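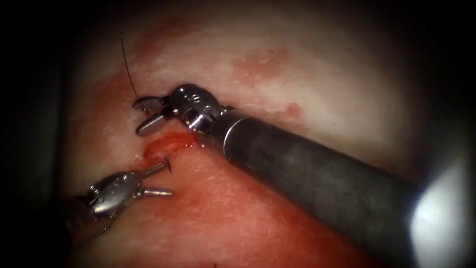 Stellan Bråten wrote after the March round that he wished we had put the slow part in the ad. He had expected to spend his sessions tying knots, and most of the time went to placing the stitch and keeping the thread from slipping out of reach. So it goes in this time: the work is slow, the thread is fine, and a lot of it is waiting until you have a good hold before you pull.

Call for participants: Emum suturing study

Surkeo is looking for nine people to take part in the next round of Emum, a study of how hand skills in closing tissue are learned and kept. Sessions are held at our practice room in Kesmont. The round starts once all nine places are filled.

What you will do

You will close incisions in soft tissue, one stitch at a time, working on a magnified view. Each participant attends five sessions. The first covers holding and passing the thread, and placing a single stitch. In the second and third you place a row of stitches along a short incision and tie each one off. The last two are the same work with less help from the instructor.

After each session you fill in a one-page form on what went well and what did not. An instructor looks at the finished row with you and marks the spacing, the depth, and whether the edges meet. You get a copy of the marks.

Who can apply

- Medical students who have finished their first surgery rotation
- Surgical residents in any year
- Operating room nurses and surgical assistants
- Veterinary students and veterinarians

You must be 18 or older and have normal or corrected eyesight. Left-handed applicants are welcome. You should not have taken part in an earlier Emum round. Participants may see blood and tissue on the screen at close range, so please do not apply if that is a problem for you.

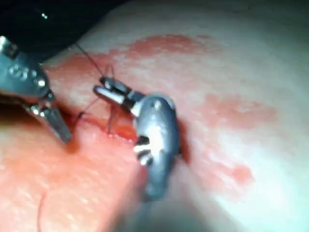

Time and pay

Sessions begin at 4 p.m. and finish by 7 p.m. Pay is $620 for the full set, paid after the last session. If you leave early, you are paid for the sessions you attended. Parking behind the Hovland building is free for participants, and the number 9 bus stops at the front entrance.

We supply gowns, gloves, thread, and tissue. Bring reading glasses if you use them. Long hair has to be tied back and rings left in the locker.

What happens to your results

Your marks and forms are stored under a number. They are not shared with your school or employer. The rows you stitch are graded and then thrown away. Results from the whole group will go into a report that you can ask to have sent to you.

How to apply

Send a short email to Idun Brekke at the study office. Give your name, your current position or year of study, which hand you write with, and any suturing courses you have taken. A resume is not needed. We answer every email, and those selected get a consent form to read before the first session.

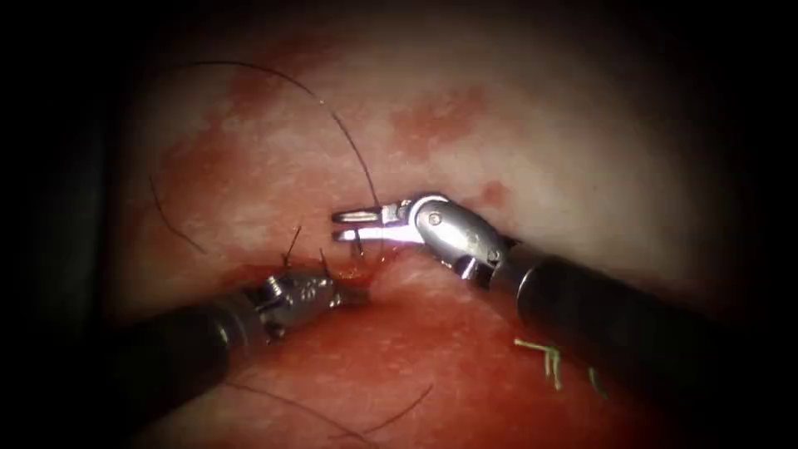

Do I need to know how to tie a surgical knot before I start?

It helps, but it is not required. The basic knot is taught in the first session, and practice thread can be taken home.

Contact: Idun Brekke, Emum study office, Surkeo, Hovland Building, Kesmont

This site uses cookies to remember your settings. Accept | Manage choices

Recent postings
Part-time instructor, knot tying and wound closure
Supply room assistant, evenings
Emum: notes from the March round
Essay prize for surgical nursing students, $2000

© Surkeo. All rights reserved.
Back to top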